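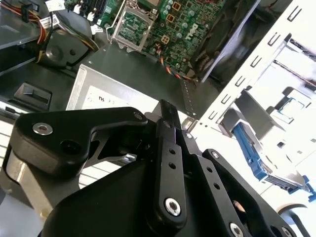 Titier, the photo messaging app, opened its Bikport office to users on 11 November 2023, and I went along to see what is coming in the next version. Sign-in was on the ground floor and took a few minutes, mainly for the name stickers. Visitors were then sent upstairs in groups of 24. Most of the day was about search, group albums and the new settings page. I spent more time on the app itself, so that is what most of this report covers.

The first talk was given by Somtochukwu Tamuno, who runs the search team. Titier is adding one search box at the top of the chat list. At the moment you have to look for people in one place, saved photos in another and group albums in a third. The new box covers all three. Type a name and you get the person first, then the chats you share, then any album you are both in. Tamuno showed it on her own phone with the screen thrown up on the wall, and it was quick. She said search inside messages will come later and would not give a month.

Someone asked whether strangers will be able to find you more easily. The answer was no, unless you switch it on. There is a setting called Open Profile and it is off for new accounts. Existing accounts keep whatever they have now. I checked mine on the spot and found it on, which I don't remember doing.
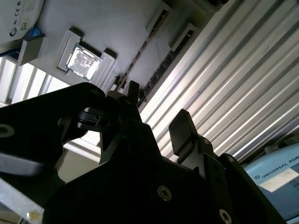 Group albums were next. The limit on photos in one album goes up to 3616, which is an odd number, and the presenter said only that it had to do with how the files are stored. Old albums will be moved over without you having to do anything. You will be able to sort by person, by date added or by who posted. There is also a label tool for people who use albums for work or hobbies, so a workshop could tag every shot with a white panel or aluminum profile in it and pull them all up at once. Labels are typed in by hand for now — the app will not guess them.

I tried this on one of the test phones. Adding a label takes two taps and some typing. Removing one takes more, and I had to be shown where it was. A label added by one member shows up for everybody in the album, and any member can delete it. I can see that causing arguments in larger groups. The staff member at the table wrote it down.

Lunch was sandwiches in the kitchen on the second floor. The line was long and the coffee machine stopped working partway through.

In the afternoon there was a session on the desktop version. Titier has had one for a while, but it only shows messages and you can't post an album from it. That changes in March, when the desktop version gets uploads and the same search box as the phone. It will run on older machines as long as they have a current browser. Video calls stay on the phone.

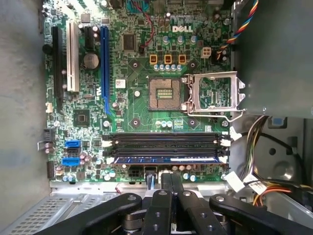
Dell motherboard with the processor socket empty.

The last stop was a short talk on stickers and add-ons made by outside companies. Two were shown. Gedby makes a shared calendar that sits inside a group chat, and Babalola makes sticker packs, 498 of them so far. Both will be free to try and you can take them out of a chat at any time. Gedby's calendar looked useful. You tap a date in a message and it offers to add it for the whole group, and each person can say yes or no. It does not yet send anything to the calendar already on your phone, and I would want that before I used it daily.

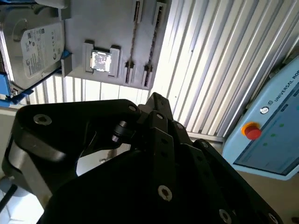

Babalola's packs are what you would expect if you have used stickers in other apps. The better part is the maker, which cuts a shape out of one of your own photos. It handled a dog well and a bicycle badly. Stickers you make are private to you until you send them.

The questions at the end ran over. People wanted to know about ads (no change planned), a dark theme for the desktop version (being worked on) and whether deleted albums can be recovered. They can, for 11 days, from the new settings page. After that they are gone for good.

If you want the new search box early, there is a sign-up form in the app under Settings, then Early Features. You need to update the app first or the form does not appear. I signed up before leaving and haven't had access yet.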